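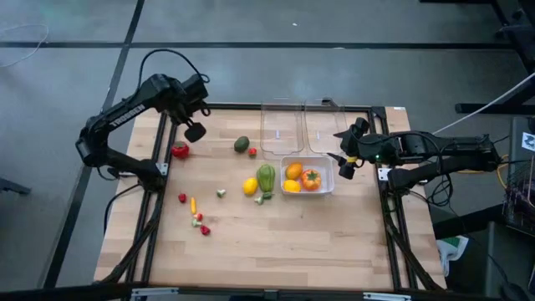
The woman who runs the toy library at 117 Meneck Street in Dindonley would like it known that she doesn't have favorites among the vegetables. She then spends ten minutes on the tomato.

"A tomato is the hardest one to get wrong," she says. "Make it red, make it round, put something green on top, and a two-year-old will know what it is from across the room. A pear, you can argue about. I have seen families fall out over a pear."

She has been lending out toys for 20 years, most of them from this same storefront, which used to sell vacuum cleaner parts and still gets the phone calls. There are puzzles, trucks, a castle with a drawbridge that has been "about to be fixed" since before my own kids were born. But the play food is what goes out the door every week, and she asked not to be named in this piece on the grounds that it would only encourage people to bring her more of it.

"They mean well. They clean out a basement and they find a bag of plastic fruit and think of me. I'm grateful. I also have a great many bananas."

We talked at the sorting table, a rectangular one with a butcher-block top in pale and tan strips. I asked whether the top was a nod to the kitchen theme. She looked at me for a while.

"It was the table they had," she said.

Sorting is the part of the job she takes seriously. When a set comes back, it gets tipped out, looked over, wiped, and put back in its tub, and the tub has to be clear. On this she will not be moved. She tried colored bins in her second year and describes the period the way other people describe a bad landlord.

"You can't see in, so you open it. You open all of them. Then a child comes along and sees eight open bins, and that's your afternoon. With a clear one, you look, there's the lemon, there's the tomato, you're done. The child can see it too. They point. Half of them can't talk yet and they can still check out a toy."

And the lids?

"I was wondering when you'd get to the lids."

The lids, it should be said, are a sore subject. They are clear as well, to match, and a clear lid lying on a table is very nearly invisible. She has leaned on them, set coffee on them, and once spent a good part of a morning looking for one that was under her elbow. Her rule now is that lids go to the back of the table, flat and side by side, before anything comes out of a tub. Stacking is forbidden. "You stack them, you pick up two, you think you've got one. Next thing, somebody in Mekham has a box with two lids and somebody else has a box with none, and they both call me."

Mekham is the next town over. It has no toy library of its own, and she is polite about this in a way that takes some effort.

I wanted to know what belongs in a good set, and had assumed the answer would be variety. She thinks variety is overrated. A starter set, in her view, needs only a few pieces, and they should be easy to tell apart by color and a little harder to tell apart by shape. A lemon is useful because it's so yellow. Something orange and a bit lopsided is useful because it starts a conversation.

"We had one for years that nobody could agree on. I said mango. One of the dads said peach, very firmly, he was a produce manager. A little girl told me it was a potato that was sick. She took it home four times, so I guess it got better."

And two tomatoes?

"Oh, always two tomatoes if you can get them. And not matching! If they match, the kids just think you have two of the same thing. If one's bigger and one's got a different stem, then you've got a mother and a baby, or a good one and a bad one, or one that gets to go in the box and one that doesn't. The whole drama of it is who gets to go in the box."

This is apparently true. She says very small children don't cook with play food nearly as much as adults expect. The frying pans come back spotless. What they do is put things in a container and take them out again, for as long as anyone will let them. Parents sometimes apologize for it at the return desk, as if the kid had been using the set incorrectly.

"A mom told me, 'He doesn't really play with it, he just packs it.' Well, what do you think I do all day?"

She buys new pieces when she has to, mostly from a catalog called Hinrichs, which arrives in March and which she reads the way I read menus in restaurants I can't afford. She marks pages with sticky notes. She disapproves of the trend toward food that comes with a face. ("I'm supposed to tell them to chop that?") She is suspicious of anything described as a gourmet assortment, having once been sent an artichoke that frightened people. Her ideal purchase is a plain lemon that can survive a dishwasher, and she'd pay more for one than she is prepared to tell her sister.

Not everything survives. Stems are the weak point on the tomatoes. Leaves come off, get chewed, and turn up in coat pockets the following winter. She keeps a jar of loose greenery by the register and holds a kind of matching session when business is slow. Some of the results are not botanically sound. There is at least one strawberry out there wearing part of a carrot, and the family that has it has renewed twice.

I asked if she ever takes any of it home.

"My kitchen has real food in it," she said. "It's a disappointment. It goes soft, and you can't leave it in a tub over the holidays."

While we were talking a man came in to return a set, a day overdue and visibly braced for trouble. She took off the lid, put it at the back of the table, and looked through the side of the tub without touching anything.

"Where's the onion?" she said.

He said he'd thought it was a turnip. He said it might be in the car. She waited, and he went out to look.

The toy library is open mornings, and until six on the evenings the laundromat next door is open, on account of the shared parking. Returns can go in the bin by the door. Please put the lid on.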